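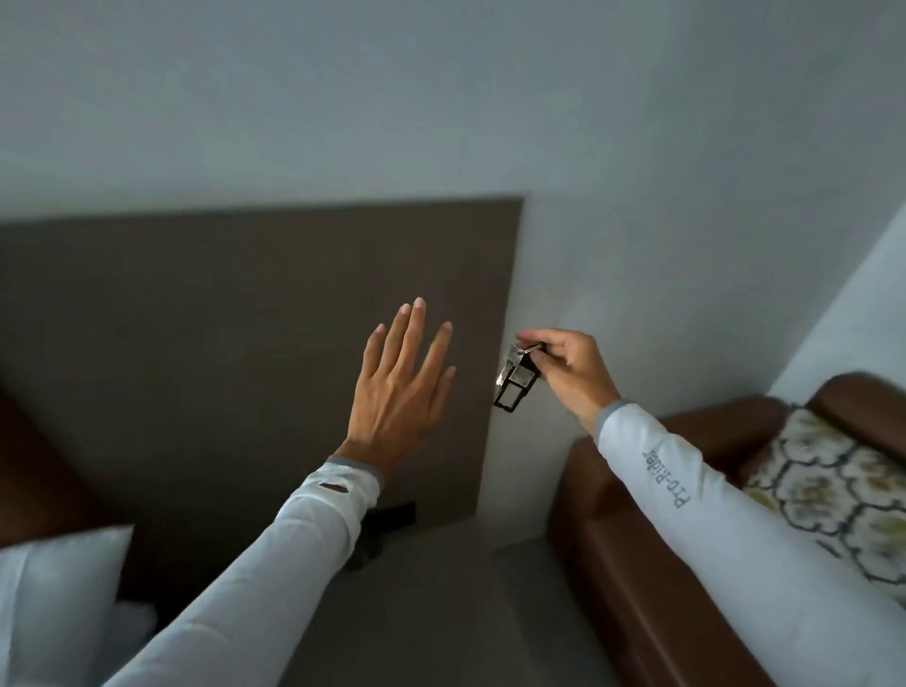 Posted by the Gestness travel pages, 31/12/2022

Gestness > Visits > Places to stay > Rirkholm open day

The guest house at Rirkholm opened its rooms to visitors for one afternoon before the winter closure, and I went along to look at the bedrooms. It has been run by the Tiongson company since October, and the rooms have been refitted one floor at a time. Entry was free. Visitors were handed a key at the desk and left to go round at their own pace.

The key comes on a metal ring with a dark rectangular tag. There are several keys on the ring, and the desk explained them: street door, landing door, room, and a small one for the luggage store. I tried the street door twice before I found the right one. A dab of coloured paint on each would help people arriving after dark.

The room I spent most time in was plainly done. The walls are pale and bare, and the headboard is a flat taupe-brown panel fixed to the wall. White pillows, brown upholstery, and a brown leather seat on the other side. I liked the colours. With the lights low it is a restful room, though I would want a better lamp for reading.

The headboard panel is also where the controls are. I had expected a switch by the door and a socket somewhere behind the bed, as in most places of this age. The fittings were supplied by a firm called Sornura, according to the sheet on the desk, and the whole refit took in 54 rooms. A basic double is 1887 a night in the local money, with a deposit of 300 for the keys, returned when you leave. The larger rooms at the front go up to 3255.

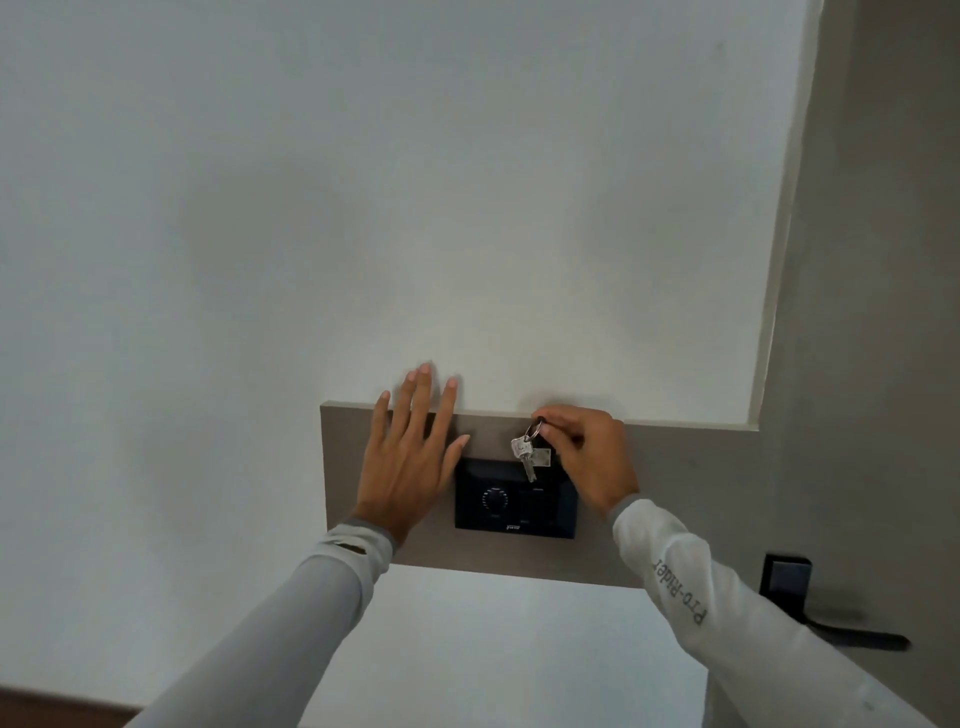
The black control unit on the headboard panel, with the key ring beside it.

The panel stands slightly forward of the wall and leaves a narrow ledge along the top. It is too thin for a glass or a book. The control unit is glossy black, and I expect it will need wiping often.

Downstairs there was coffee and a tray of almond biscuits in the breakfast room, which looks on to the yard. Breakfast is served from seven and costs extra. The lift was out of use for the afternoon, so anyone wanting to see the top floor had to take the stairs, and they are steep. The bathrooms I saw were small, with a shower and no bath.

Parking is on the street behind the building. The bus from the station stops at the corner, and the walk up to the front door takes a couple of minutes. The guest house takes bookings again from the spring.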